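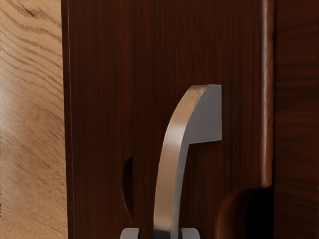 **CLADULINE, 3/3/22**

My grandmother believed you could tell everything you needed to know about a church by the way it treated the reading. She didn't mean the sermon, which she considered a matter of luck, like weather at a picnic. She meant the part before it, when somebody who has a job and a mortgage and possibly a head cold walks up to the front, finds the ribbon in the big Bible, and reads out loud to everyone else. If people shuffled their bulletins through it, she'd lean over to me and whisper that we wouldn't be coming back.

I thought about her a good deal this winter, which I spent (more of it than my editor had in mind, I'm afraid) at Jenkins Chapel, a brick church on the hill side of town with 367 names on its roll and a crowd on an ordinary morning that fits comfortably in the front two-thirds of the pews. I had heard that the reading there was worth the drive. That is an odd thing to hear about a church! People will tell you about the music, or the preacher, or the pie. I had never before had a friend call me up to say that she'd listened to a chapter of Numbers and hadn't wanted it to end.

The woman responsible, or at least the woman everyone pointed at when I asked, is Adaeze Ugwu. She taught high school drama for most of her working life and will tell you right away that this has almost nothing to do with it.

"I had to unlearn all of that," she told me, the first evening we met, over tea in the chapel kitchen. "You put an actor up there and all you see is the actor. I was terrible when I started. I did voices. I did a voice for Pharaoh."

I asked her to do the Pharaoh for me and she wouldn't, though later on, when we'd gotten to know one another, she gave me one line of it, and I can report that it was magnificent and that she was right to stop.

The readers meet in the evening, eight of them at present, in a room off the fellowship hall with a radiator that knocks. They go through what's coming up in the next service and then they go through it again. It isn't a class exactly. There's no book, and nobody gets a certificate. One person stands at one end of the room and reads, and the rest sit at the other end with their eyes closed, and when it's over they say what they heard. Only what they heard, mind you. You aren't allowed to say that it was lovely, or that you'd have leaned harder on the word "behold." You say, "I heard that he was tired," or "I heard the name of the town but I lost who was going there." Then the reader tries it over.

I sat with my eyes closed along with everyone else, feeling a bit foolish to begin with, and a retired bus mechanic read the story of Hagar in the wilderness. I've known that story since I was small. I could have recited you the outline of it while parallel parking. But he came to the place where she sets the boy down under a bush and goes off a good way so she won't have to watch, and he slowed down there by the tiniest amount, the way you slow down when you notice something at the side of the road, and I found I had my hand over my mouth.

When he finished, someone said, "I heard that she could still see him from where she sat." He nodded and wrote that on his page in pencil.

Most Christians, for most of the history of the faith, met Scripture this way. They had it through the ear. Books were costly and few, plenty of people couldn't read, and the letters that make up so much of the New Testament were meant to be carried to a town and read out to a roomful of people who might well have had opinions about the person who sent them. The early church thought enough of the job to give it a title, and in a good many traditions there is still an order of readers, with a blessing that goes with it. In others, mine included, it somehow slid down the list until it landed between handing out bulletins and bringing the cookies. You'd get a phone call the night before. You'd look it over in the car.

I was one of those in-the-car readers for years, so I say it with some shame. I once read a whole passage from Nehemiah in front of my own in-laws and pronounced the same man's name three separate ways, as if he'd come with his brothers.

Names do come up a lot in that room off the fellowship hall. New readers are frightened of them, and will bring in printouts with the syllables broken up and the stressed ones in capitals, and Adaeze lets them, but she doesn't fuss. Her view is that the long lists of names are lists of somebody's relatives, and you should read them the way you'd want your own family read out at a graduation. Go steadily, don't apologize, don't make a comic face when you get to Zerubbabel. If you get one wrong, go on to the next. She told me there's a family in the congregation whose people came over from a village called Fukov, and that their grandfather had his name mangled at every school and bank and doctor's office in the county until the day he died. He loved the genealogies. He used to sit up straight for them.

It was from the other regulars, though, that I learned how the thing got started, and that story belongs to Khanyisile Dlamini.

She is the youngest of the group, a dental hygienist with a low, unhurried voice, and she came to Jenkins Chapel seven years ago without knowing a soul. Her eyesight is poor and has been getting poorer since college. In those days the chapel put the readings up on a screen over the choir, and the person at the lectern would rattle through them at a clip, everyone following along up above, the way you half listen to the flight attendant while looking at the little card. Khanyisile couldn't make out the screen. All she had was the voice, and she told the pastor one day at the door, very politely, that she hadn't understood a single reading since she'd arrived.

"I wasn't complaining," she said to me. "I just thought he might want to know!"

He did want to know. He turned off the screen during the readings for the whole of the following October, as a trial, and there was quite an uproar. People wrote notes. One man brought his own tablet, a Fluno the size of a cafeteria tray, and held it up in front of him where everyone in back could see it glowing. The sound system was found to be aimed mainly at the piano. And several readers, without the words up there to do the work for them, discovered that they could not be followed past the fourth pew. Adaeze, who was one of them, went over to Khanyisile afterward and asked if she'd mind sitting in the empty church some evening and telling her what came through.

So the two of them did that, one at the lectern and one way at the back under the balcony, until the weather got too cold to leave the heat off. Then they moved into the small room, and the bus mechanic joined them, and so on.

Khanyisile reads now too. She can't use the big Bible on the stand, so she learns her passages by heart, mostly off a recording she makes on her phone and plays while she's doing the dishes. I was there the morning she did the valley of dry bones. The pew Bibles at the chapel are an old set, and the passage falls on page 631, and I know this only because I looked it up out of habit and had my thumb on it before I noticed that hardly anyone else around me had opened theirs. They were all looking at her. She stood with her hands resting on the sides of the lectern and told us what the Lord had said to Ezekiel, and when she came to the question, "Can these bones live?" she waited. It wasn't a stagey wait. I believe she was waiting because Ezekiel had to, and a small child somewhere off to my left said "No" in a perfectly clear voice, and she smiled and went on to the answer.

I don't want to make the place sound more polished than it is. I heard some mumbled Romans. I heard a teenager take the Beatitudes at such a gallop that the meek and the merciful arrived in a heap, and she went pink to the ears and was hugged by a great many people at coffee. The screen still comes down for the hymns, and a few folks would like it back for everything; one gentleman told me he takes in nothing he can't see printed and never has, and that he'd been told this was a learning style. The pastor keeps large-type copies on a table by the door for him and anyone else who'd like one. I thought that was only fair.

Before I left town for good I asked Adaeze whether she had any advice for a congregation that wanted to try this and didn't happen to have a retired drama teacher handy. She said to begin with two people and a short psalm. She said to read it standing up, because your breath is different, and to do it in the real room if the heating bill will stand it. Then she asked me if I'd ever gone back to that Nehemiah.

I hadn't. She handed me the Bible off the kitchen counter, moved the teapot over, and went down to the far end of the fellowship hall, and I could see her settle herself in a folding chair and close her eyes.

I got as far as Meshullam the son of Berechiah before she called out that she'd heard somebody being nervous, and could I start again from the gate.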